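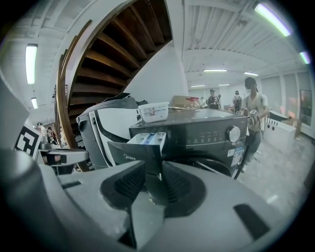
I love secondhand wool sweaters, and I want more people to love them too! For the price of lunch you can own something that took a knitter weeks, and the only thing standing between you and it is the fear of washing it. I had that fear for years. My first good find, a thick green cardigan from the Molletberg thrift hall, hung on a chair for a whole winter before I dared. So start by getting friendly with your machine. A front loader with its detergent drawer pulled partly open and a round knob at the end of the panel is all the equipment most sweaters will ever ask for, provided the label allows a machine wash and you pick the wool cycle. Go easy on the soap, too.
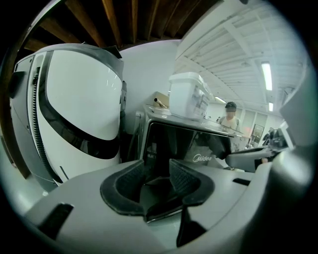
*2 min read*

My friend Tsegereda Ambaye got me into this. She owns 20 wool sweaters (she'd say that's low) and has paid full price for one of them. She taught me to check the elbows first, then the cuffs, then hold the whole thing up to a window and look for moth holes - tiny ones show up as pinpricks of light. A hole is fine by me. I've darned one with bright orange yarn and it's now my favorite part of the sweater.

What gets me most excited is how well the old ones wear. I have a navy pullover that pills a little every September, I go over it with a comb, and off we go again. Meanwhile the acrylic one I bought new went limp before spring. I know wool is itchy for some people, and I won't argue with anyone's neck, but try a shirt underneath before you give up!

And please, dry them flat. Roll the sweater in a towel, press down hard, then lay it out and nudge it back into shape with your hands. It takes forever and I enjoy every bit of it. The green cardigan has been through this so many times that I could do it half asleep, and last week I wore it to the thrift hall to look for its replacement. I came home with two more, both gray.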